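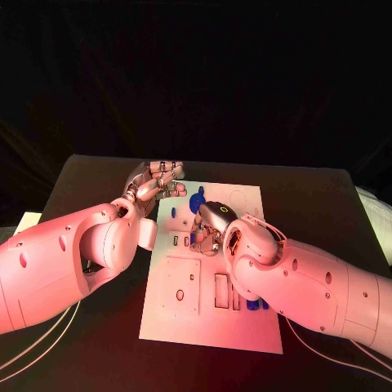

I've been teaching the pair of arms at Primton to put small parts where they belong, by remote control, since October. The task is dull to explain. Blue pieces start on a white board with outlines on it, and each piece has to end up on its own mark. I wear the gloves, the arms copy me, and the software keeps a record of every joint as it moves. One full go is called an episode, and I have now recorded 174 that I'm happy with.

The hands took the most getting used to. My own fingers tell me when they've got hold of something. Through the gloves I get nothing back, so I judge it by eye, and for the first week I squeezed everything far too hard. Small pegs were the worst. They tip as soon as a fingertip touches them off-centre, and then you're chasing a peg across the board with a hand that is always a fraction of a second behind yours.

A few things I do differently now:

- I park the hand I'm not using up in the air, palm down, and leave it there. If I let it drift, the model learns the drift.
- I come down on a part from above and slow down for the last bit.
- If I fumble, I carry on and recover. Clean runs alone gave us a policy that froze the first time it missed.
- I stop when my shoulders go. The late afternoon episodes are visibly worse when I play them back.

The recording tool is Clallex, which does the job but has an annoying habit of naming files by run number only. My folder goes up to 1404, most of that being two-second false starts, and I spent a whole morning sorting them. I've asked for a notes field.

We trained on the first 31 good episodes to see what would happen. The arm went to the right part most of the time and then closed its fingers slightly too early – my own fault, as I do the same thing when I'm in a hurry. You can see your own habits in it, which is a bit uncomfortable.

Next job is the slots. They're narrow, and the piece has to be turned before it goes down, so I'll be using both hands and passing it from one to the other. I've tried the pass a handful of times and dropped it on most of them. I'll write that up once I've got enough runs to train on.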